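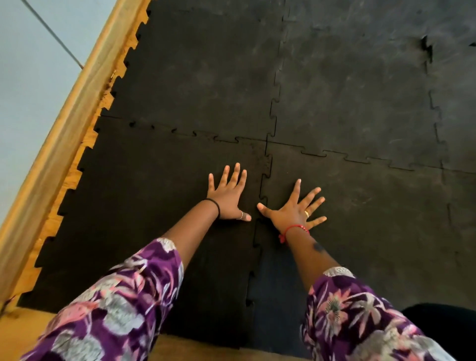
Pressing down the joins in the rubber mat.

Review: Skuteo floor tiles, tried at the Rultbridge robot open day

I went to the open day at Rultbridge to look at robots and came home wanting to write about the floor. The workshop runs small wheeled delivery robots up and down a practice course, and part of the course is laid with Skuteo tiles, the black rubber sort with jigsaw edges. Visitors were asked to help put a section down before the first run, so I had a fair go with them.

They are easy to lay. You line up the teeth, lean on the seam with flat hands and work along it. The awkward spot is where four corners meet. Press one side home and the other tends to lift, so it pays to put a hand on each side and push both together. Rings and bracelets are no bother, but long sleeves want pushing up.

Ifor Phillips ran the demonstration and kept the talking short. His robot is called Burden and carries 60 kilos of boxed stock. It went over the mat 3 times loaded and once empty. The wheels made very little noise and the tiles stayed together on the straight. On the tight turn at the end I saw one seam open slightly, and Ifor trod it back down before the next run. He told me they check the joins every morning.

The second robot, Pons, is lighter and has narrow wheels. It slowed a little at each seam, which you could hear more than see. If your machine has small hard wheels I would try a few tiles before buying a whole floor.

Wear is my main complaint. The set has been in use since December and it already shows. The surface picks up grey scuffs, and there is a notch out of one of the edges where a bit of tooth seems to have gone. It still locks, but I would expect better at the price. The workshop paid 290 pounds for its set – not cheap for rubber.

On the good side, the matt surface doesn't glare under strip lights, and the tiles lie well on a wooden floor without glue. The outside edges are left toothed, so anyone wanting a tidy finish will need edging strips, sold separately.

I'd buy them for a hobby room or a test area that gets packed away. For a busy course I would look for something thicker.

Three and a half stars out of five.

Posted 21 January 2020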